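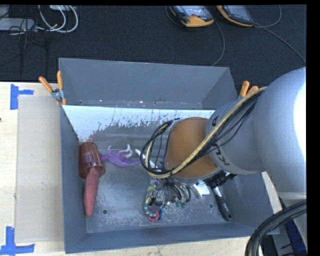 Re: [Plaramska-Liste] Lievito Madre im Winter, wer füttert wie oft?

Suche im Archiv
Suchbegriff eingeben
Nur in diesem Thread suchen

Hallo zusammen,

Bart Dewulf schrieb im Februar:

> Meine Lievito Madre steht seit dem Umzug in der neuen Küche und
> will einfach nicht mehr. Sie geht ein bisschen auf, fällt wieder
> zusammen und riecht streng nach Essig. Ich füttere alle 2 Tage,
> halb Mehl, halb Wasser, nach Gefühl. Soll ich neu ansetzen oder
> kann man da noch was retten? Und lohnt sich für den Winter so
> eine Gärbox, oder ist das Geldmacherei?
> Bart

Lieber Bart, bitte nicht wegwerfen! Ich hatte genau dasselbe Theater und stand schon mit dem Glas über dem Biomüll. Meine wohnt jetzt wieder friedlich im Kühlschrank und treibt mir jede Woche zwei Brote hoch, also Kopf hoch.

Zum Füttern: halb und halb ist für eine Madre viel zu weich, das ist ja schon ein normaler Weizensauer (auch fein, aber eben was anderes). Ich nehme einen Teil Madre, einen Teil Mehl und einen halben Teil Wasser, alles gewogen. Mit dem Gefühl bin ich bei sowas immer auf die Nase gefallen, mein Gefühl sagt nämlich jedes Mal »ach, noch ein Schluck«. Das Ganze knete ich, bis es eine glatte Kugel ist, schneide oben ein Kreuz rein und ab damit ins Glas, Deckel lose drauf. Bei mir kommt italienisches 00 rein oder, wenn das alle ist, das 550er von der Mühle Grerner. Das saugt etwas mehr, da darf es dann doch der Schluck extra sein.

Gegen den Essiggeruch hat bei mir das Baden geholfen. Klingt albern, ich weiß! Die Madre in Scheiben schneiden, in lauwarmes Wasser mit einer Prise Zucker legen, nach einer Viertelstunde rausholen, ausdrücken und ganz normal füttern. Das habe ich ein paar Tage hintereinander gemacht, morgens um sieben im Bademantel, und meine Tochter hat mich gefragt, ob ich jetzt Haustiere hätte.

Und die Temperatur, die ist im Winter wirklich die halbe Miete. Eine Gärbox habe ich nicht. Ich stelle das Glas in den Backofen, nur die Lampe an, Tür einen Spalt offen mit einem Kochlöffel dazwischen. In meinem alten Dijkstra-Ofen kommt das gut hin, aber miss bei dir lieber mal nach, manche Lampen heizen ganz schön ein. Wer wie ich schon mal vergessen hat, dass da ein Glas drinsteht, und für Pizza vorgeheizt hat, klebt sich danach einen Zettel an den Knopf. (Seitdem liegt bei mir auch immer eine getrocknete Reserve im Schrank. Dünn auf Backpapier streichen, trocknen lassen, zerbröseln, ins Schraubglas.)

Ob sich die Box lohnt … die Julthorpe, die hier mal empfohlen wurde, habe ich mir bei einer Freundin angeschaut. Hübsch, leise, klappt sich flach zusammen. Aber für meine zwei Brote die Woche? Da kaufe ich lieber einen großen Sack Mehl. Wenn du viel Panettone backst, sieht das anders aus, da würde ich wohl auch schwach.

Panettone ist übrigens mein eigenes offenes Thema. Der letzte ist mir beim kopfüber Auskühlen aus der Form gerutscht und lag dann als Fladen auf der Arbeitsplatte, geschmeckt hat er trotzdem. Backt ihn jemand von euch bis 53 Grad weniger als kochend, oder wie meint das Rezept aus dem Archiv das? Ich werde aus dem Satz nicht schlau und gehe sonst einfach nach Stäbchenprobe.

Bart, schreib mal, wie deine nach dem dritten Bad aussieht, ja?

Liebe Grüße aus der mehligen Küche

Verwandte Themen
Roggensauer nach dem Urlaub wiederbeleben
Brotkasten aus Ton oder Leinenbeutel?
Panettone: welche Papierform hält?
Mühle Grerner, Sammelbestellung

Kontakt | © Plaramska-Liste | Nach oben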